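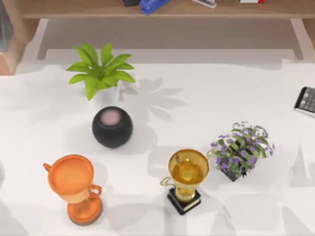
*两个奖杯、盆栽、音箱,下午场景。橙色那个以后统一叫"橙杯",金色的叫"金杯",别再叫"大的小的"了。*

十月,下午四点多开始写,写到哪算哪。

先记正事。Plukar 的桌面场景昨晚终于换成了新版,今天社团活动的头一个小时全花在确认大家电脑上跑的是同一个东西。Weidong 那台还在读旧缓存,花盆的位置跟我们都对不上,他非说是我们的错(哈哈),清了缓存重开就好了。以后换场景,先清缓存,再说话!

Žukauskas 杯的题目我再抄一遍,免得又有人来问:双臂,桌面整理,仿真赛。给你一张随机摆好东西的桌子,按指令把指定物品拿到指定位置,碰倒别的东西扣分,碰倒植物扣得特别狠。每队先交一版自己录的遥操作示范,再交训练出来的策略。我们现在卡在第一步和第二步中间,示范录了 39 条,能不能全用还得看,下面细说。

## 金杯的把手

今天最折腾的就是它。任务是"把金杯挪到桌子左半边",听着简单吧?我上手录了几遍,每次右手指头往把手里伸,伸到一半就被顶住了,看画面明明还空着一大截。我一开始以为是自己手抖,换 Weidong 来,一样。换 Henryk 来,他试了一下就把手柄放下了,说:"你们把碰撞体显示出来看看。"

打开一看,好嘛,整个杯子被包成了一个凸包,把手那个圈是实心的。画面上是个环,物理上是块板砖。难怪伸不进去。

处理办法,写给之后改模型的人:

- 金杯做凸分解,把手单独拆成几小段,杯身一段,杆一段,黑底座一段。
- 橙杯一样要拆,两边的小耳朵也是环。
- 拆完以后重新算质心。我第一次忘了算,杯子一放手就往一边歪,还以为夹爪有鬼。
- 摩擦系数先别动!Weidong 一着急就想调摩擦,每次都是他调完我们再花半天找回原来的数。

拆完以后能伸进去了,但新问题是把手太细,指尖一合,杯子会绕着把手转。试下来还是从杯口夹比较稳,一根手指在里一根在外,往上提的时候慢一点。Henryk 建议示范里两种抓法都留着,我不太同意。策略本来就学得糊里糊涂的,你再给它两种答案,它很可能学出个中间的,正好戳在杯沿上。我们争了一会儿,最后定的是先全用杯口抓法训一版,把手抓法的单独放一个文件夹,等第一版出来再看加不加。记一下,我欠 Henryk 一个对比实验。

## 花盆离得太近

金杯右后边就是那盆紫白的花,两个东西快挨上了。随机摆放的脚本是按每个物体底面的中心算间距的,花冠那一大团比盆宽得多,脚本根本不知道。结果就是底下不打架,上头打架,右臂从右边绕过来的时候老是蹭到花。

我改成按俯视投影的外轮廓算,改完马上又冒出一个麻烦:那盆绿植叶子伸得太开了,轮廓一算,占掉好大一块桌子,随机脚本转半天找不到地方放别的,最后直接超时退出。(跑了两次我才反应过来是它,第一反应还去查了网络……)

现在的折中:绿植按盆的底面再往外放一圈,花按外轮廓,别的物体照旧。叶子允许盖在别的东西上方一点点,但不许盖住音箱的顶面,音箱顶上那圈亮的我们后面要拿来当定位参考。这条规则丑是丑了点,先用着。Weidong 说他有更漂亮的写法,我说行,你写,写完跑通了我就删我的。

顺便说一句音箱。它差不多是个球,碰撞体也就做成了球,轻轻一碰就滚。录示范的时候左手去够橙杯,手肘蹭了它一下,它一路滚到桌边去了,全屋人都在笑,可惜那条废了。底下要加一小块平的接触面,这活儿归我,明天之前弄完。

## 延迟

手柄到仿真里的手臂动起来,今天测的端到端延迟是 130 毫秒。上个月在 Dernumard 那间教室里测的时候没这么高,我手上能感觉出来,往下放东西的时候总要多等那么一下,不然就砸桌子上了。

查下来有两个地方吃时间:

1. 渲染。新场景的阴影开得太好看了,机器吃不消,帧率掉到 30 以下,控制循环又老老实实等着渲染。
2. 手柄数据那边做了滑动平均,窗口开得太大。这是我自己写的,当时嫌手抖,一口气加了好多帧,忘了。

窗口缩小以后降了约 40 毫秒,手感立刻好了!渲染那边我想把控制和画面拆成两个线程,Henryk 提醒我说录下来的图像和关节角的时间戳也得跟着分开记,不然训练的时候图和动作对不上,问题更大,还更难查。他上一届就在这上面栽过,他们当时以为是网络结构不行,换来换去换了一个多星期,最后发现图比动作晚了好几帧。听得我后背发凉。所以今天没敢动线程,先把时间戳那部分写了,跑了个小测试:让手臂来回摆,看画面里的角度和记录的角度差多少。结果还在算,算完贴到后面的页。

## 架子那边

把视角转到桌子后面的架子和柜子,是为下一个子任务做准备的:从架子上取订书机,放到桌上的计算器旁边。赛题里这一类叫"高处取物",分值高,大家都想拿。

我们先在纸上想了一遍,觉得难点有三处。一是竖着的那根立柱,手臂从右边过去很容易撞上。二是架板前面那条边,夹爪从前方斜着进去时指尖会先磕到它。三是订书机躺着的朝向每次都不一样,从上面夹还是从侧面夹要看它怎么躺。

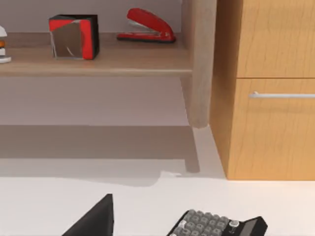 *架子上的红色订书机,右边是立柱和带银色拉手的柜子。桌面上那条宽阴影注意一下。*

阴影这事得单独说。架板在桌面上投了一大条灰的,边缘还不太规整,靠近立柱那头有个小台阶。Weidong 写的那个找桌面物体的小程序(按颜色差分的,很朴素)直接把阴影当成了一个物体,给了它一个框,置信度还挺高。他盯着屏幕看了半天,问我:"我们桌上有块灰布吗?"没有,没有灰布!

讨论了几种办法:

- 把阴影关掉。最省事,但是比赛方的评测场景是开阴影的,关了等于自己骗自己。
- 训练时随机打光,让阴影到处跑。这个要做,工作量也还行,就是录好的示范得重新渲染一遍图像。好在我们存的是状态,能回放,这一点真要谢谢当初坚持存状态的 Henryk。
- 用深度图过滤一遍,没有高度的就不要。Weidong 马上就想写,拦都拦不住。

最后后两个都做。深度过滤他当场就写出来了,灰布消失了。不过计算器太薄,阈值稍微高一点它也跟着没了……阈值现在压得很低,低到桌面的噪声偶尔会冒出小点点。先这样,下次再修。

架子上那个红黑的方块我也得提一笔。它正面那块是半透明反光的,从有的角度看过去里面弯弯的一道棕色反光,特征点检测特别喜欢往那上面跳,视角一动点就跟着飘。拿它当参照物的想法作废,谁也别再提了(说的就是我自己,上周是我提的)。要参照就用立柱的边,又直又不动。

然后是订书机本身。红的,亮面,下面一截银灰的金属,底板颜色深。抓取点我先标在上臂靠近中间的地方。它圆头那边朝哪儿很要紧,放下去的时候赛题要求圆头朝前,手腕得转。右臂转到那个角度时第六关节离限位很近,我试着录了几条,有两次直接卡在限位上动不了,只能重来。Henryk 的意思是干脆左手取、右手接,中间交接一下。我觉得交接本身又是个坑,两只手在半空碰头,光是对齐就够我们练的。可是看了看限位那个数,又觉得他可能是对的。唉。下次活动两种都录几条比一比。

柜子暂时不碰。下面那层抽屉有一根长长的横拉手,看着很好拉,Weidong 已经蠢蠢欲动了,他想做"打开抽屉再放东西进去"的加分项。我说等订书机能稳稳放下来再说,他嘴上说好好好,我回头就看见他在建抽屉的滑轨关节。随他吧,建好了反正能用,只要别合到主分支上。

## 示范数据要不要全用

回到那 39 条。今天收工前我们坐下来一条一条回放,边看边吵,大致的规矩定下来了:

- 碰撞体改之前录的金杯那些,全部不要。物理都变了,留着没意义,心疼也没用。
- 橙杯那些看情况。只从杯口夹、没碰过小耳朵的可以留,用新模型回放一遍,能复现就留,复现不了就扔。
- 延迟高的时候录的,动作里有很多"停一下等等看"的小停顿。Henryk 说可以按速度阈值把停顿剪掉,我有点怕剪过头,放东西前的那一下慢是故意慢的。先剪几条看看曲线再决定。
- 音箱滚走那条,废,但是我私心留了一份,改名叫 bowling,不进训练集。

录示范的人也要写清楚。我和 Weidong 的习惯差得太多,他喜欢一口气冲过去再刹车,我喜欢慢慢蹭。混在一起训,策略会有点人格分裂。新的目录名里加上操作者的首字母,元数据里也写一份。

还有 Gultmont 队昨天在群里问我们能不能换着用示范数据,他们录了很多抽屉的,缺杯子的。我倾向于换,规则里没写不行,不过他们的夹爪型号和我们不一样,手指开口更宽,动作直接拿来恐怕用不了,得转成末端位姿再重新解一遍。先去问赛事组这样算不算自己录的,别到时候白高兴一场。我来写邮件。

## 留给下次

- 音箱底部的接触面(我)
- 凸分解后的两个杯子再过一遍质心,截下参数存到共享盘(我)
- 时间戳小测试的结果贴进来,没问题再拆线程(Henryk 和我)
- 随机打光脚本,先随机方向,强度以后再说(Weidong)
- 深度阈值,计算器不能丢(Weidong)
- 左取右接,至少录几条能看的(谁手感好谁上)
- 绿植的摆放规则,Weidong 的漂亮写法,等着呢
- 给赛事组发邮件,问数据交换(我)

六点半锁门,Henryk 走之前把我的手柄也充上电了。时间戳测试还在后台跑,别关那台机器!!屏幕上我贴了张条子。

补一句,晚上在家看了一眼远程,测试跑完了,曲线看着对得上,偏差在一帧以内。详细的图下次活动贴到后一页。拆线程可以开工了。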